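Bench notebook, September, started 4:10 in the afternoon
Sourdough starter trials, continued from the last page

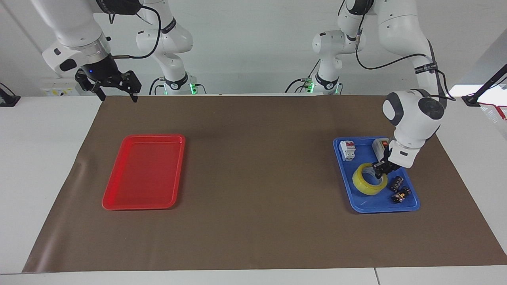

Where we left off

I meant to write this up at lunch, but Lucrezia Bortolotti came by with a loaf made from the Renier rye and we ended up talking crumb for the better part of an hour (time well spent, I'd say!). So this is from memory and from the pencil marks on the jar lids, which I trust more than my memory.

The Temia flour starter is still the happiest of the lot. It doubled before I'd finished my coffee and smells like green apples. The Björklund whole rye is slower and sourer, and I have grown very fond of it all the same — it makes a sticky, stubborn dough that tastes wonderful toasted.

Feeding and weights

Jar 3 was down to 90 g, fed with equal parts flour and water. Discard went into the crackers, which everyone is welcome to; they're in the blue tin. I mixed one full dough with the Temia, total weight 1538 g, and I think I was heavy-handed with the water again. It slumped sideways when I turned it out and needed two extra folds before it would hold any shape.

Proofing

The Curex proofing box runs warmer on the top shelf than the dial says, so I've moved everything down one. Lucrezia likes a long cold rise and I'm coming around to her way of thinking, though I do miss baking the same day.

To do

Order more rye. Wash the linen cloths without soap this time. Ask Lucrezia whether her loaf had caraway in it or whether I imagined that. Page 278 of the old notebook has the first Björklund recipe, copy it over here before the ink fades any more.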